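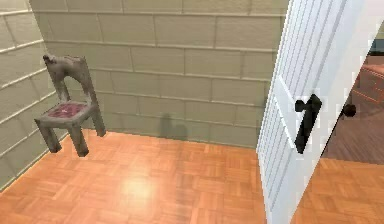

Simulated room with a chair and an open door, as used in Gondal rule set checks.

The Gondal rules (also Gondal Practice, or just "Gondal") are a set of good-practice rules for testing indoor robots in simulation before they're let loose in a real building. Written by Amna Virk and Brayan Ticona at Grondbridge. First public version March 5, 2022, after a draft in January that was passed around by email and is mostly lost. Not a formal standard, no certificate. Labs cite it anyway.

Background

Grondbridge made door and furniture tests for service robots. Problem was, every group had its own rooms and scores didn't compare. One team's "passed" was another team's first try. Virk kept a running list of complaints, Ticona turned it into rules. The name is from the meeting room, according to Virk.

Scope

Covers rooms, doors, loose furniture, lighting. Does not cover people in the room, stairs or outdoor ground. Arms are only covered where they touch a door. The draft had a section on elevators, dropped.

Main rules

Rooms. Every test room gets a fixed name and version number. Change a wall texture, new version. Low-resolution textures are allowed but must be declared, same for shadows and bright spots on the floor, as they can throw off a vision system.

Furniture. A chair counts as an obstacle with legs, not a solid box. Legs hidden from the robot's starting view still have to be in the collision model. This is the rule most often broken.

Doors. The starting angle is written down for each run. "Open" by itself is not accepted. Handles have to be modeled on the door with their real reach, a lever and a round knob are seperate classes and the scores can't be pooled.

Runs. 300 per room for a full report, 100 for an interim one. Random seeds published. Up to 5 runs may be thrown out for software crashes, each one listed with the log.

Reporting. Failures go first in the report, then successes. Contact with furniture is a failure even if the robot reaches the goal. Videos optional.

Use

Brolkness, the test site (properly Brokolness), was the first outside user and ran its whole room library against the rules. 47 rooms needed fixes, mostly missing chair legs and door angles. Fovon, a room-building tool, later added a checker which flags undeclared textures and unnamed versions. It doesn't check lighting.

Criticism

Main complaint is the run count. Small groups say 300 is too slow on one machine and the interim report gets treated as second rate. Others wanted a limit on how far a simulated room may differ from the real one. Ticona's answer was that the rules are for comparing tests, and a real-world check is a diffrent document. That document has not been published.

See also

Obstacle avoidance
Robot simulation
Service robot
Test coverage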